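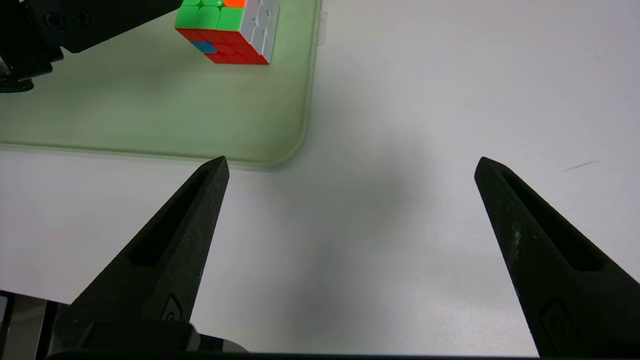
Cube Corner: the gallery

Welcome to the gallery page! I've been meaning to put this together all through February, and now that the club room at Skitura has its new tables in and the last box is unpacked, there's no excuse left. It's a small page so far — it'll grow as the season gets going.

For anyone who has just found us, we're a cubing group that meets in the side room behind the Flestness bike shop. We've had 247 sign-ins in the club book up to now, which still makes me grin every time I look at it. Kids, grandparents, uni students, people who had a cube in a drawer since they were ten and wanted to finally learn how to finish the thing. All welcome, always.

The table setup
White tabletop, pale green mat, cube on the mat with its green stickers facing up. I love this colour combination so much! The mat is translucent with a frosted sort of look, and it has a rounded corner and a raised lip along the edge. The bit of orange sticker near the top sets the whole thing off beautifully.

If you're the person who likes to sit at the right-hand side, there's a thin grey line on the tabletop there that looks like pencil. Please have a go at it with an eraser before reaching for the spray.

A few notes while you're here

Evelien Van Loon is running the beginners' table again this term. She teaches the first layer slowly and with endless patience, and she's put together a seven-page handout in nice big type (the old one was a photocopy of a photocopy, so hooray for that). Bring 7 dollars if you'd like a printed one to keep, or read the club copy for free.

The Leite Shield is back on too! Best average of five, any style of solving you like, and you're allowed to mutter. Last year's final went down to the very last solve and I could hardly watch. Names on the sheet by the door, please.

We're also swapping puzzles with the Wusow group across the river. They have a gorgeous collection of odd shapes and we've promised them a good look at our older cubes in return.

Got a favourite puzzle you'd like to see on this page? Bring it along and we'll find it a spot on the mat.

Page updated March 3, 2021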